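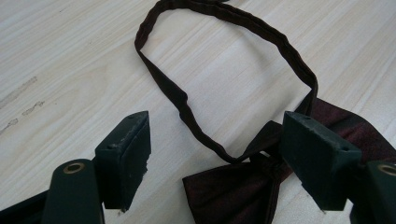 Thin fabric is where the method earns its keep, according to Corina Zaugg, and where most of the discarded recordings come from. She was speaking at Zodano's workshop in Rurnosbridge, where the firm has begun collecting hand-held gripper demonstrations on clothing accessories for its Itero learning system.

The set will hold 900 accepted recordings when it closes in April. Bow ties, scarves and belts are included. Each recording covers a single task from first contact to release: gripping a bow tie by the knot, laying a neck strap straight, or moving the item to a marked spot on the table. Operators work the gripper by hand, and the position of the tool and the opening of its fingers are logged alongside the video.

Earlier Itero data was gathered mainly on rigid household goods. A model trained on it closed the fingers too high on soft items and often lifted nothing, Zodano said. The new recordings start with the fingers wide open and low over the table, so that the approach is part of what the model learns.

Straps are a separate difficulty. A loop can fall in any shape, and the same item seldom lies the same way in two recordings. Operators have been told to drop each piece from a height of 30 cm between takes and to leave it as it lands.

Firdevs Yüksel, who checks the recordings, rejects any in which the fingers leave the view or the log and the video drift apart. Takes in which the grip slips are kept if the operator recovers within the same attempt. "We want the second try in there. The robot will need one too," she said.

The work is shared between 14 operators on 2 shifts. Each operator changes item after every 30 takes.

Dalia Dzene of Moser, which is paying for part of the collection, said her firm would test the trained model on a sorting line for returned formal wear. Moser has not set a date for the test. Zodano said it had no plans to release the recordings, though a short paper on the collection procedure is being prepared.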